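Plush pig

A plush pig is a stuffed toy in the shape of a pig, usually pink, made from soft pile fabric over a loose filling. Sold as a nursery toy, a fairground prize and a desk ornament. Related forms include the plush piglet, the pig pillow and the pig hand puppet.

Design

Most are simplified. Round body, short limbs, big head or no seperate head at all. The snout is normally an oval in a darker shade than the body, sometimes stitched with two nostrils. Eyes are beads, buttons or embroidery — embroidery being usual on toys meant for babies. Ears stand up or fold forward. Feet may be tipped in a second color to suggest trotters. Tails vary: a curled cord, a flat felt spiral, or left off.

Size runs from keychain pigs to floor cushions. The Lestberg pattern, copied by many home sewers, uses 11 pieces and finishes at 7 inches long.

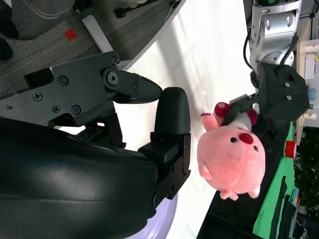 Fabric is mostly polyester, in short or long pile. Older pigs used mohair or cotton plush. Filling today is polyester fiber; earlier ones had wood wool, kapok or rags. Some have a pouch of plastic pellets in the base so the toy sits upright. Others dont, and tip over.

Makers

Small workshops in Gullow turned out plush pigs alongside bears and rabbits. The Grorka range came later and ran to 64 designs, pigs among them, in 2 sizes. Paewai pigs were sold mainly by mail and are known for long ears. Labels often missing on all of these, so attribution is shaky.

Care

Surface wash with a damp cloth and mild soap. Machine washing only if the tag allows it, cold, in a pillowcase. Air dry — heat can mat the pile. Brush when dry. Loose bead eyes should be resewn or removed before the toy goes to a small child.

Collecting

Minor field next to teddy bears. Condition counts most: pile wear on the snout and ears, fading, replaced eyes. Gullow pigs with their original ribbon are the hardest to find.

See also: Stuffed toy, Piggy bank, Teddy bear

Page last edited Feb 23, 2018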